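Kestwood Textile Reuse Project
Progress report to the Venter Fund, second period
Prepared by Nobuhle Visser, 26 October 2024

1. Collection
Collection points are open at Lollton library and at the Fatorell depot. The third site, planned for April, was dropped after the lease fell through. Mean intake is 31 sacks per week against a target of 22. The excess is mostly bedding, which the grant does not cover and which is passed on unsorted.

2. Sorting
The new grading sheet has been in use for 18 weeks. Garments are graded on seams, fabric and surface condition, in that order. Henrique Lobo and Thandeka Nkuna regraded a sample independently; most disagreements concerned printed cotton, where one grader treated surface wear as damage and the other did not. The sheet now has a separate line for prints. 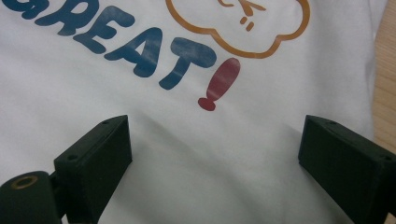 Figure 1. White T-shirt with worn blue lettering.

3. Spending
Spending is within budget except for transport. Van hire rose after the depot changed its unloading hours – a transfer from the equipment line is requested to cover the difference. Gerrit Gumede will send the revised table separately.

4. Next period
Baler service, renewal of the depot agreement, and a second regrading exercise using the amended sheet. Kgomotso Khumalo remains the contact for site visits.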